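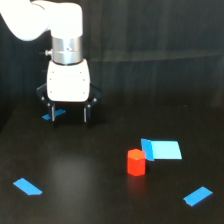 Fig. 7. Blue tape on the dark tabletop, backdrop behind.

Marking the table

1. Wipe the Kutercombe top with a dry cloth. A black surface keeps a faithful record of every crumb, so take your time.

2. Hang the backdrop behind the table and smooth it downward. A few folds will survive. They always do.

3. Tear off a short strip of blue tape and press it flat where you want your mark. Rub the ends down with a thumbnail.

Note: Do not use black tape. We have had letters.

4. Turn on the light and check the top for glare. A soft gray patch is fine – a hard white spot means the lamp is too low. 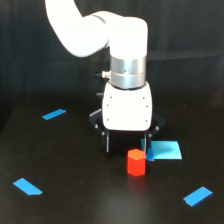

Fig. 8. The black table with the light on.

5. Step back and look at the mark from your usual position. If you can't find it, repeat step 3 with a longer strip.

CAUTION: Lift old tape slowly, from one end. Voscombe does not replace tops that have been scraped with a kitchen knife, however carefully.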